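Häufige Fragen zum Greifervergleich

Seit wir im Dezember angefangen haben, Hände und Greifer leihweise an Interessierte abzugeben, kommen immer dieselben Fragen per Mail. Sigrun Sundqvist hat sie bisher einzeln und mit erstaunlicher Geduld beantwortet. Die Geduld ist aufgebraucht, daher diese Seite.

Welche Greifer kann man bei euch ausprobieren?

Zurzeit zwei Bauarten. Der Duvorel ist ein Parallelgreifer mit zwei Backen, der auf geht und zu geht und sonst keine Meinung hat. Die Anow ist eine mehrfingrige Hand mit Pads an den Fingerspitzen und hat zu allem eine Meinung. Beide laufen am selben Arm und mit derselben Steuerung von Toivonen, damit man am Ende die Greifer vergleicht und keine Kabelbäume.

Brauche ich überhaupt eine Hand mit Fingern?

Wahrscheinlich nicht. Wer Kartons von links nach rechts stellt, ist mit dem Parallelgreifer schneller fertig und schläft besser. Interessant werden Finger, sobald das Ding, das gegriffen werden soll, für Menschen gebaut wurde: Griffe, Bügel, Stangen, Henkel. Dann fängt man beim Parallelgreifer an, Backen zu feilen und Gummi aufzukleben, und nach der vierten Sonderbacke hat man im Grunde eine Hand gebaut, nur eine schlechte.

Warum testet ihr ausgerechnet mit einem Korbwagen?

Weil er gemein ist. Ein Würfel auf dem Tisch lässt sich mit beinahe allem greifen, das sich bewegt, und entsprechend schön sind die Videos. Eine Griffstange aus Metall ist glatt und rund und gehört zu etwas, das eigene Pläne hat. Wer zu fest zieht, bekommt den ganzen Wagen auf die Füße. Wer zu locker greift, streichelt ihn.

Außerdem muss die Hand dabei zwei Dinge gleichzeitig können, die in Datenblättern gern auf getrennten Seiten stehen: halten und nachgeben. Beim Anfahren soll der Griff sitzen, in der Kurve soll er sich ein wenig auf der Stange drehen dürfen. Der Duvorel klemmt und bleibt dabei, auch wenn der Wagen längst woanders hinwill. 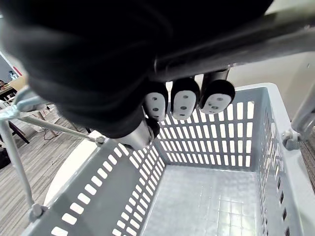 Bei der Anow haken wir die Finger deshalb lieber um die Stange, als sie mit Kraft zuzudrücken. Das sieht weniger entschlossen aus, braucht aber kaum Strom und lässt dem Handgelenk Spielraum. Die Einstellung heißt in der Steuerung »Hakengriff« und liegt in einem Untermenü, das vermutlich jemand zur Strafe angelegt hat.

Wie lange dauert ein Vergleich?

Der Prüfplan sieht 2000 Griffe je Greifer vor. Wer nach 50 Griffen ein Urteil fällt, darf das, sollte es aber für sich behalten. Die meisten Unterschiede zeigen sich erst, wenn die Kalibrierung vom Vormittag nicht mehr ganz zum Nachmittag passt.

Wozu eine Kamera am Handgelenk, wenn doch eine im Raum steht?

Die Raumkamera sieht vor allem den Rücken der Hand, und zwar immer genau dann, wenn es spannend wird. Die kleine am Handgelenk sieht Fingerspitzen und Stange aus der Nähe. Dafür weiß sie nichts vom Rest der Welt und hält jede Tischkante für ein Ereignis. Wir zeichnen beide auf und streiten danach, welche recht hatte.

Kann ich die Hand selbst anschließen?

Ja. Der Flansch passt, der Stecker auch, sogar verkehrt herum, und davon raten wir ab. Vor dem ersten Einschalten bitte die Firmware mit der Version auf dem Beiblatt abgleichen. Bei Version 13 sind Daumen und kleiner Finger in der Ansteuerung vertauscht. Das ist lehrreich, aber nur einmal.

Was geht am häufigsten kaputt?

Kabel. Danach lange nichts, dann Kabel. Die Fingerpads nutzen sich ab und gelten als Verbrauchsmaterial. Bitte nicht mit Lösungsmittel reinigen, auch nicht »nur kurz«.

Welchen Greifer empfehlt ihr denn nun?

Für die Kiste den Duvorel, für den Griff an der Kiste die Anow. Wer beides mit einem Gerät erledigen will, nimmt die Anow und plant mehr Zeit für die Parameter ein. Wer keine Zeit hat, baut den Griff um.

Kann man vorbeikommen und zusehen?

In Dultitz jeden Samstag ab 10 Uhr, nach Anmeldung per Mail. Eigene Gegenstände zum Greifen dürfen mitgebracht werden. Geschirr nur, wenn man nicht daran hängt.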